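**Office snack subscriptions: is anybody getting their money's worth?**

**pcuervo**
We've got 251 people across two floors and our office manager wants to sign with Plemis for a monthly snack plan. The rep sent a deck full of claims about "reduced off-site trips" and "afternoon focus." I asked where the numbers came from and got a second deck.

I'm not against snacks. I eat snacks. What I want to know is whether anyone here has paid for one of these for longer than the trial and thinks it beat sending someone to the warehouse store with a company card. We'd start in October if we go ahead.

---

**krystyna_g**
Had Hekton for two years. First couple of boxes were great, then the good stuff thinned out and we got a lot of rice cakes. When I complained they told me the mix was "responsive to consumption data." They had no consumption data. They never asked us for any and the driver just dropped the box at the front desk.

Read the substitution clause before you sign anything. Ours let them swap any item for one of "comparable category," and apparently a chocolate bar and a bag of dried peas are both "treats."

---

**Bedoya_E**
Counterpoint, we've been on Plemis since last winter and it's fine. Price is $3 a head per month on our plan, delivered, and I don't have to think about it. The warehouse run sounds cheap until you count the hour and a half somebody spends doing it, plus the gas, plus the argument about what they bought.

Put everything out where people can see it, though. We went from a cupboard to trays and a stand on the table and stuff stopped going stale.
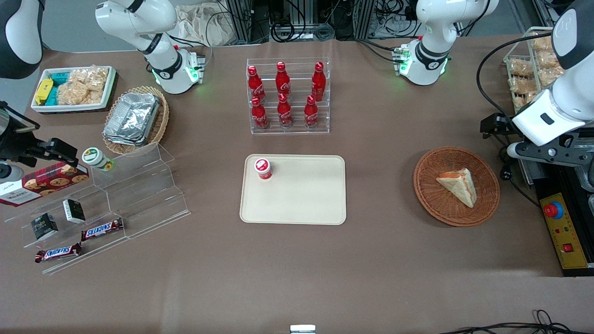
*Tray on the table, one little cup in it*

Before that we'd find things at the back of the cupboard that were older than some of the interns' employment.

---

**pcuervo**
> $3 a head per month on our plan

Is that per head on payroll or per head who is in the building? Because half of my 251 are home most of the week and the quote I have counts every one of them.

Also "stuff stopped going stale" could just mean people eat more. You moved the food closer to them. Of course it went faster. I don't see how that's a saving if the box is the same price and now it's gone by the second week.

---

**Bedoya_E**
Payroll. Fair point, we're nearly all on site so it never came up. I'd push back on that hard in your case.

On the second bit, I'd rather pay for food that gets eaten than food that gets thrown out. Call it what you like.

---

**milagros.c**
Percy is right about the visibility thing and I'd go further. The whole display business is an upsell. Our Hekton rep tried to sell us a "merchandising kit" for $199. It was a couple of trays and a clear plastic riser. I've seen the same sort of riser in a craft store for the price of lunch.

And the pitch was that a tiered stand "encourages choice." Does it? People at my place want the same two things every day. You could put them in a bucket.

---

**amparo_ch**
I'm going to stick up for the stands a little. Not at $199, that's silly, but a bought-it-yourself one is worth having if your table is small. Flat trays eat space and everything at the bottom of a bowl gets crushed. With steps you can see what's there and what needs filling.

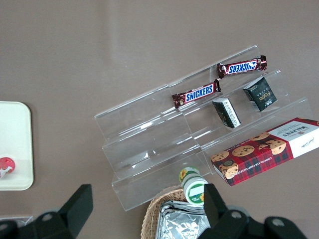 *Clear stepped stand, snacks on it and around it*

As you fill it you'll find some stuff won't sit on the steps and ends up beside it. I've quit fighting that. What I would say is get one that comes apart for washing, because crumbs get into the joints and the clear ones show every fingerprint.

No opinion on Plemis. We left Hekton after the second price increase and do our own shopping now.

---

**milagros.c**
OK but "see what needs filling" means somebody is filling it. Who? That's the part missing from every one of these quotes. The company delivers a sealed box and one of your people unpacks it, breaks down the cardboard, wipes up, and puts out the next lot. So the time you saved by not going to the store comes right back.

---

**Bedoya_E**
It takes me ten minutes.

---

**krystyna_g**
It took you ten minutes the week you timed it, I bet. Ours was a lot more than that once you add the "can we get the other kind" emails. I had a folder.

---

**pcuervo**
Update, in case anybody finds this later. I asked Plemis for three things: billing by badge-ins instead of payroll, no substitutions without an email first, and a month-to-month term. They said yes to the email, "let us look into it" on the term, and no to the badge-ins. They offered me a free month if I took the annual contract, which I take to mean the annual contract has at least one month of fat in it.

I also asked for a reference customer about our size. They gave me Vigfúsdóttir, so I called. Nice people, happy enough, but they had been on it for five weeks. That isn't a reference, that's a honeymoon.

---

**amparo_ch**
Did you get the allergen lists? Ask for those in writing too. With Hekton the box had a printed sheet that didn't match what was inside once they started swapping things. We had one person with a nut allergy and I ended up reading every wrapper myself.

---

**pcuervo**
No, and that should have been my first question. Asking now.

---

**milagros.c**
What does Pisarwood charge? They came up in an older thread. I think they do pay-for-what-you-take, with a tally sheet.

---

**krystyna_g**
Pisarwood only takes you if you order more than 100 items a week, or that was the rule when I looked. The tally sheet is on the honor system and the shortfall gets billed to you. I'd want to know who does the count at pickup before I agreed to that. If it's their driver, alone, no thanks.

---

**Bedoya_E**
I think some of you would ask to see the receipts at a birthday party. It's chips and cookies. If the price is OK and people like it, keep it, and if not, cancel.

---

**pcuervo**
That works when you can cancel. The contract I'm holding wants ninety days' notice.

Plan for the moment is a three-month test with the company card, one person shopping, hours written down, every receipt kept. Then I'll have a real number to hold up next to theirs. If the subscription comes out ahead I'll say so here.

---

**krystyna_g**
Write down what gets thrown away too. And rotate the shopper, or you'll end up with three months of whatever that person likes.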